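In Defense of the Plain White Thing

4 min read

My sister redid her kitchen in July and she did the whole thing in green. Dark green cabinets, green tile, a green kettle to go with it. It looks fantastic, I'll give her that. I stood there with a glass of iced tea and said all the right words, and then I drove home to my white kitchen and felt so relieved I could have hugged the cupboards.

I know white is supposed to be over. Every home show I watch (and I watch a lot of them, usually while folding towels) has some nice couple walking into a perfectly good room and wrinkling up their noses. "It's so white," they say. "It has no personality." Well, neither does a dinner plate, and I've never wanted to eat my eggs off anything else!

Let me back up. I grew up in a brown house. I don't mean the outside, which was brick. I mean the paneling, the carpet, the sofa, the curtains, the refrigerator, the bathtub. My parents bought it that way off a man who had been very up to date once, and they couldn't afford to change it, so we lived inside somebody else's big bold choice for my whole childhood. I did my homework at a brown table under a brown lamp. When people tell me a home ought to make a statement, I think about that bathtub. It had been making the same statement every day for years and we were all sick of hearing it.

So when I got my own place, a little two-bedroom over in Flesgate, I went to the paint store and asked for white. The kid at the counter pulled out a fan of 50 whites. Fifty! Some were pink if you squinted and some were gray, and there was one called Clekside Mist that I swear was the exact color of the next one over. I picked the one that looked most like nothing. I paid $120 for the paint and the rollers and a tray I still have, and I've never spent money better.

What I like is how much work white lets me skip. I can buy a red blanket because I feel like a red blanket. I can put my grandmother's awful orange vase on the shelf and it just sits there being orange, and it doesn't have to get along with anybody. My sister can't do that anymore. She called me last week in a panic over a toaster.

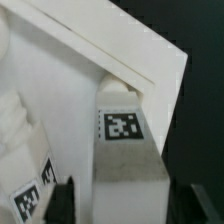 White on white, with one thin groove running along it. I could look at this all day.

And there's more going on with white than people give it credit for. Shadows show up. You notice edges and corners, and how one side of a thing is brighter than the other. My hallway at four in the afternoon goes sort of peachy on one wall and blue on the other, and I didn't have to pick either of those out of a fan. On a rainy Monday the same hallway looks like the inside of an envelope, and okay, that's not its best day. I put a lamp on.

My neighbor Iolo Pritchard thinks I'm nuts. He painted his front room a color he calls "oxblood," and he argues with me over the fence about it. His line is that white is for people who are scared to choose. I've thought about that one a lot, probably more than he meant me to. Maybe I am a little scared! I've lived with a bad choice before. But I also think there's some choosing involved in leaving a wall alone, when every store and magazine is hollering at you to do something with it.

He does have me beat on the dirt, I admit it. White shows everything. I've got a smudge by the back door at exactly the height of the dog, and I wipe it off and the dog puts it back. I've scrubbed coffee off the baseboards and I couldn't tell you how coffee got down there. Iolo says he hasn't washed a wall since he moved in. Then again, Iolo, the dirt's still there. You just painted the room to match it.

The people I do feel for are the ones repainting every couple of years. My friend Edwards over in Prokham has had the same bedroom in gray, then navy, then a kind of mustard, and now she's asking me about terracotta. She's a smart woman and she's tired. I told her to come by and sit in my kitchen for a while. She said it felt like a dentist's office, but she stayed for two cups of coffee and she took the good chair.

I did buy a green dish towel on the way home from my sister's, by the way. It's hanging on the oven door and it looks great.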